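Session 4: house rules for shared benches
Notes by Elaheh Sadeghi, updated 2 November 2018

A few of you asked me to write up what I said last week about the rules, so I've done it in my own rambling way. Bring these with you, because the Lakton checklist refers back to them.

Start with speed. Everything on a bench runs at reduced speed until two people have watched the whole motion through at least once. I know it's dull! But slow mistakes are cheap, and I'd much sooner wait an extra minute than fill in another form. The cap is 300 millimetres a second and you don't get to argue it up on the day.

Next, stop buttons. Every arm has one, and every person at the bench must be able to reach one without leaning across the work area. If there are two arms, press both stops before you start and check that each one does what you think it does. On the old Farard setup one button only paused its own arm and left the other going, so please don't assume.

Then logs. Write down every stop, even the silly ones. Last April we went through 3,547 runs from the Pap trials and almost 2,000 of them had nothing in the notes column — not even initials. You can't learn much from a blank. 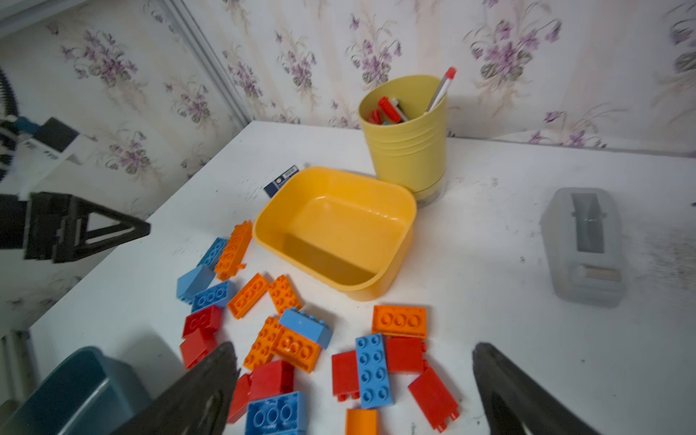 My own pet rule is that you agree the work area out loud before anyone enables anything. Say where each arm may go, where it may not, and who gives way in the middle. Two arms that are each perfectly well behaved can still meet over the same spot, and the usual spot is wherever the interesting parts are. With red, orange and blue bricks scattered in front of an empty tray, I'd want to hear which arm takes which side of the pile, and whether the pen holder and the tape dispenser count as obstacles or as part of the job. If they're neither, move them off before you start. And look at your cables while you're at it, please.

For next time, read the Bamden sheet (it's short) and write your own work area statement for two arms, half a page at most. Hand it in on paper.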